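PRESS RELEASE
23/06/2020

MacKinnon puts plain wooden-style block sets back on sale, and makes few promises about them

MacKinnon, the toy and classroom supply firm, is bringing back its long block set under the name Prunderia. The set comes in two colors, red and green, and ships in one size. There is no app and no starter video. The company has also dropped the word "educational" from the box, after a long argument about whether anyone could say what it meant.

"Every block on the market claims to raise a smarter child," said Jean Baird, who runs the block line at MacKinnon. "I have read the leaflets. I have asked the people who wrote the leaflets. Mostly they had read other leaflets. We sell blocks. Kids stack them, line them up and throw them in a bin at the end of the day. If something else happens too, good, but we're not going to print it on the lid."

The old set was pulled in February after schools complained about the packaging more than the blocks. It came in a fitted tray with a slot for each piece, and the tray was supposed to teach children to tidy up. What it taught the teachers was that 30 slots take a long time to fill when the class wants to go to lunch. Baird said she had doubts about the tray from the start and should have said so louder.

Prunderia has no tray. The blocks go loose into whatever open bin the buyer already owns. MacKinnon looked at selling a matching bin and decided against it. Most classrooms have more bins than they can use, and the company could not come up with a reason to charge for another one.
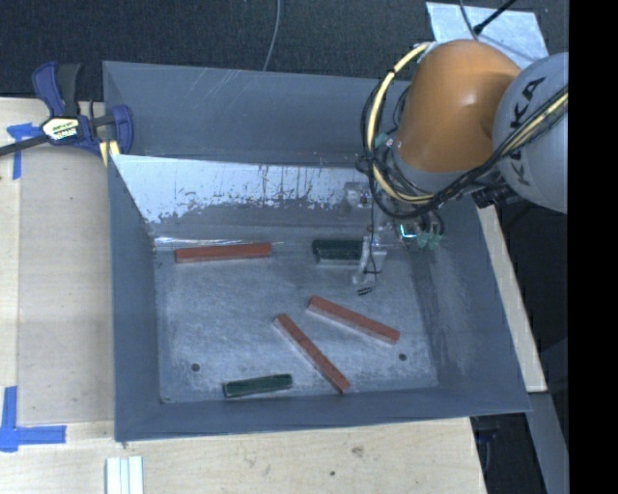

A wide bin with a flat floor works best for long pieces. In a deep, narrow tub they stand on end and jam, and a child has to tip the whole thing out to get at one block. In a wide one they lie down however they fall, at all sorts of angles, and can be picked out one at a time. Nothing needs to be lined up. MacKinnon does suggest keeping a few blocks in the bin at a time for younger groups, so they can see what they are reaching for.

The company would also like to calm down some talk about the colors. A few sellers have described red and green as "chosen by experts" for their effect on attention. They were chosen by Gregor MacRitchie, who heads production, from a shelf of samples.

"Red and green were easy to tell apart from across the room, at least for me," MacRitchie said. "Then somebody pointed out that they are not easy to tell apart for everyone, and that is a fair point. We went with a bright red and a dark green, which helps some people. It won't help all of them. If a school asks me whether color sorting is a fair test for every kid in the room, I'm going to say no, don't use it as a test."

The first run is 2,000 sets. Of those, 1,000 are set aside for schools that bought the old version, at a lower price to be listed in the order form. The rest go to stores and to Dovska, the mail-order seller, which has carried MacKinnon goods before. Evis, a chain of play centers, has had early sets on its floors this spring for staff to look over.

Evis sent back nearly 184 comments, a number MacKinnon was tempted to put in the headline. On reading them, Baird found that a good share were about shipping cartons, and several said only "fine." The useful ones asked for softer corners and a finish that would not show every scuff. The corners have been changed. The finish has not, and buyers should expect marks on the blocks and on the bin they are kept in.

MacKinnon is not offering a lifetime guarantee. "I don't know whose lifetime they mean when they say that," Baird said. Single replacement blocks will be sold for as long as the set is in production, and a school that loses two reds will not have to buy a full box to get them back.

Orders from schools open first, with stores to follow once those have shipped. Questions about bulk orders should go to Jean Baird at MacKinnon. Questions about the finish should go to Gregor MacRitchie, who has asked that people send a photo.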